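Flenent Opens Equipment Planning Service for Small Robotic Handling Cells

September 26, 2022

Flenent today opened its equipment planning service to outside buyers of robotic handling cells. The service covers the period before a purchase order is signed: part review, gripper selection, spares budget and floor layout. Until now it was available only to customers who had already ordered an arm through the company.

The service was developed during a purchase by Jacquet, a maker of household goods that wanted to automate the handling of finished pieces between inspection and packing. Jacquet's first budget treated the arm as the main expense and allowed a single line for "tooling and other." After review, that line was divided into finger sets, replacement pads, wrist camera, cabling, mounting plates and operator training. The arm itself did not change.

"The arm is the easy line to fill in, you ask for a quote and you get one," said Ngozi Sani, purchasing manager at Jacquet. "We had put nothing down for pads. They wear, and they have to be on the shelf when they do."

Under the service, a buyer sends sample parts to Flenent before any hardware is specified. Each part is handled with candidate fingers, and the grip is reviewed through a camera at the wrist. Curved parts receive separate attention. A finger that holds a flat-sided carton may have only a small contact area on a dome, and a raised or recessed ring on the part can help or hinder the grip depending on where the finger lands.

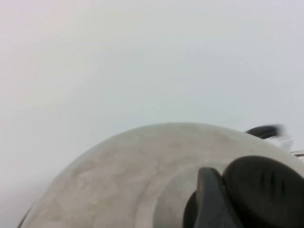
Loïc Brunet
Applications Engineer, Flenent, who took this wrist-camera view

Brunet wrote the part review procedure and will run it for outside buyers. The light gray, rounded piece shown with the dark gripper fingers is typical of the shapes that call for a decision on finger geometry early in the budget. It has a broad curve, a matte, mottled surface and a circular ridge. The grooved pad is one of the surfaces a buyer should list as a spare part with its own order number.

"People send us drawings, and drawings are useful, but I ask for the part," Brunet said. "Surface finish is often missing from the drawing or it is out of date. If the buyer plans to change the finish next year, I want that piece too."

The written plan delivered to the buyer contains an equipment list, a spares list, a layout with reach limits marked, and a schedule of payments. Items are sorted by the date on which the buyer must commit money. Long-lead items come first. Optional equipment is priced on a separate sheet so that it can be removed without reworking the total.

Plans are based on a minimum of 1,000 handling cycles per sample part. The fee includes up to 10 part types and 5 finger designs. Additional part types are quoted individually. Sample parts are returned on request at the buyer's cost.

Plans are not tied to Flenent hardware. Buyers may take the equipment list to any supplier, and interface dimensions are stated for that purpose. Where a Flenent product is listed, the plan gives the mounting pattern and supply voltage required of a substitute.

"Our finance department wanted to see what we would owe in March and what could wait," Sani said. "The first version we got from Flenent was sorted by machine. We sent it back and they changed it."

Requests are being accepted now. Buyers should provide part samples, a floor drawing with the position of power and air supply, the target cycle time and the name of the person who approves capital spending. Sites with more than one cell should submit a separate request for each.

Press contact: Ida Nolte, Flenent
Planning requests: Eldana Weldu, Flenent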